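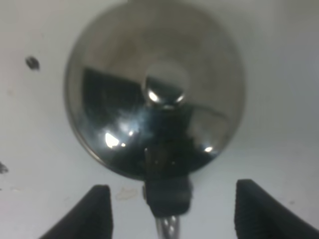
On Saturday a list member wrote:

> I think you're all being too hard on Brarnesora. Yes, it's slow, and yes,
> the middle section in the ferry terminal goes on a bit, but I came out of
> the Justcombe screening feeling I'd seen something made by people who
> trusted me to sit still. How many new films can you say that about? The
> new print was lovely too. And the restored 71 minutes make sense of the
> sister, who in the old version just wanders in and out carrying bags.
> I'd urge anyone who only knows the short cut to give it another go.

I did give it another go, on the strength of this and the two messages before it, and I'm afraid I'm still on the other side.

Take the "trusted me to sit still" point first. I hear this said about every long film that has no plot to speak of, and I've never understood why it counts as praise. A bus queue trusts me to sit still, or stand. What I want to know is what I get for it. In the ferry terminal I got a man peeling an orange, then the same man not eating the orange, then three announcements in a language the subtitles didn't bother with. If there's a reason for the third announcement I'd be glad to have it explained.

As for the sister, I agree she has more to do now. Whether it makes sense of her is another matter. In the short cut she was a puzzle and I rather liked her that way. Now she has a long speech in the kitchen telling us she never wanted to leave the island, which anybody could have guessed from her face in the opening shot. I can see why someone took it out the first time. It's usually put down to the wicked distributor, but has anyone on this list seen a scrap of paper that proves it? The Deritov booklet says the cuts were "imposed". It doesn't say by whom, or when, and the essay after it talks as though the director made them himself in a bad mood. They can't both be right.

I'm also wary of "restored" here. Those reels came out of a can marked as offcuts, if the booklet is to be believed. Putting offcuts back in is a choice somebody made last year, in an edit suite, with a disc to sell. I'm not saying it shouldn't be done — I'd always sooner have the stuff than not — but let's not pretend we've been handed the true version down from the mountain.

The colour bothers me too. My old Nomura tape is a wreck, all hiss and green shadows, but the night scenes on it are properly dark. On the new one you can read the labels on the bottles behind the bar. Was it ever meant to look like that? A cinema print would settle it, and the only one I know of is the one used for the new scan, so there we are going round in circles.

Things I'll happily grant: the wedding is still wonderful, the sound is miles better, and the last ten minutes got me again, in spite of the row behind unwrapping sweets. The shot of the brother on the breakwater is as good as anything of its period.

But a great lost film? I'd call it a decent one that was once a bit shorter.

Two questions, if anyone knows. Does the Deritov disc have the short cut on it as an extra, or is it the long one only? Their page says "both endings", and I can't tell if that means both versions. And is the run really limited to 2,060 copies, or is that the usual trick to hurry us along? I seem to remember the last "limited" one was still on the shelves when they brought out the cheap edition.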